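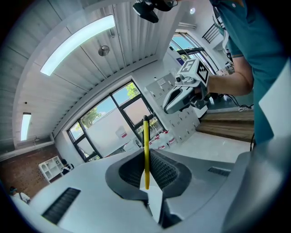 **Güven Karabulut** -- perception lead, Kiltholm

Anyone else fighting pose jumps in the Kisel tracker? Across 292 episodes I get 19 where the gripper teleports a hand's width and comes back like it forgot its keys. The planner sees that and schedules a heroic swerve.

My theory is marker flips. Seen nearly head-on, a flat square has two plausible poses, and the solver picks one by mood. I'd sooner fix that 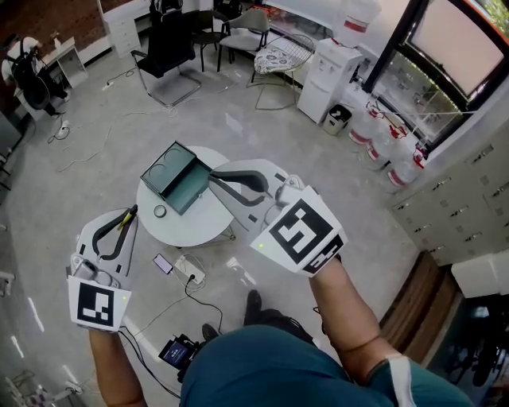
in the tracker than smooth it over later. Reject any solution that breaks a velocity limit, keep the previous one, log it.

> **guido_carbone**
> Velocity gating hides bugs. Check your timestamps first. Mine were off by one frame for all of May and I blamed the markers too.

> **Güven Karabulut**
> Checked. Twice, out of spite.

> **ladi.o**
> Disagree with Guido. Compare reprojection error for both solutions, and if the ratio is near 1, trust neither. I let the IMU carry it until the next good frame.

> **guido_carbone**
> And when the IMU drifts?

> **ladi.o**
> Then I have a different thread -- see you there.

> **hbriggs**
> Can you post one bad episode with the raw corners? I'll run it through our fork tonight.

> **Güven Karabulut**
> Uploading number 19. It's the worst one.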